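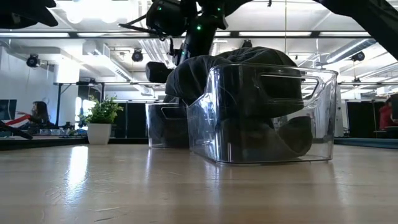

About us

3 min read

Istgate is a clothing library, and we love clothes that have already had a life! Members borrow sweaters, jackets, scarves and work shirts for as long as they need them, bring them back, and take something else home. We have 2,806 pieces on the books right now, and every one passes across a wooden table before it goes out again.

Tadeo Paredes started Istgate with a rack of his uncle's coats and a sign in the window of the old Balogh shoe store. The first June brought in 103 members, which was far more than the rack could handle (he lent out the coat he was wearing). We moved to Notholm Street the next year and we're still there. 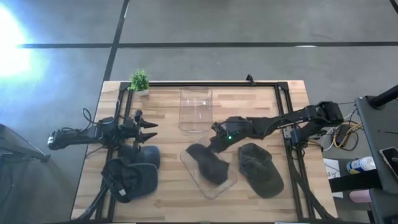

Sorting is the part we get asked about most, and it's the part we like best. Returned clothes come in mixed up, sleeves inside out, a scarf balled up in somebody's hood. We shake each piece, check the seams and cuffs, and decide where it goes: back on the rail, over to mending, or into the rag bag if it's really done for. Dark fabrics get a second look by the window, where lint and pulled threads show up much better.

We use clear bins for all of it. We tried cardboard boxes and then some lovely lidded baskets, and both times things sat forgotten at the bottom for weeks. With a clear bin you can spot the black cardigan you're after from across the room!
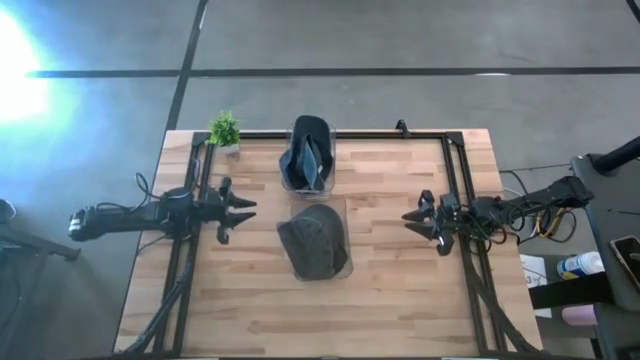 Two clear bins in the middle of the sorting table.

Knits get special treatment, especially the openwork kind, with all those little gaps that love to catch on a zipper or a ring. We lift them with both hands, lay them flat and fold them loosely, and they never go on a hanger. 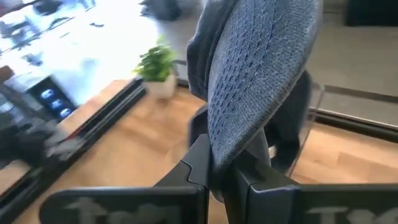
Blue is our most borrowed color by a mile, and the softer, slightly faded blues hardly touch the shelf before they're out again. If you have a blue sweater you never wear, please think of us.

Mending happens in the back, under the Grundska shelves, and anyone can come and learn. Last year the mending group fixed roughly 2,000 garments, from missing buttons to one heroic pair of elbows. Membership is $4 a month and the tea is free.

Shares: 4 | Comments: 0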